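Which gripper to buy first with a budget of 3000?
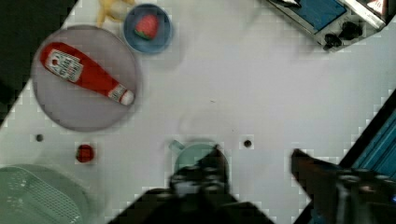 Wrist camera view: bottle on the plate, mug under the gripper.

Posted by Gönül Yazıcı

Hello all. At our workshop in Gurnby we have one small arm and we teach it table tasks with plates, bowls, a mug and a toy stove. I must write the equipment plan before the end of May. The total is 3000 pounds and I cannot ask for more this year. Should I spend it on a better gripper, or keep the present one and buy a second camera and spare fingers? A new gripper from Karaca is quoted to me at 800, without the mounting plate.

Necati Altıntaş
Keep the gripper for now. Look at your picture: the gripper covers most of the mug. A better gripper will also cover it. I would buy a fixed camera for the side of the table first, then the spare fingers. Also ask Karaca for the price with mounting plate, cable and delivery. When we did this in Lundow, the full order came to 3434 and we had planned for 3000, so we had to wait three months for the rest.

Fadime Demirtaş
buy the gripper, cameras you can always find cheap

Chenxi Dai
I agree with Necati about the camera. Please put also a line for wear parts. In Piddale we forgot this line, and it was over 800 by the end of the year.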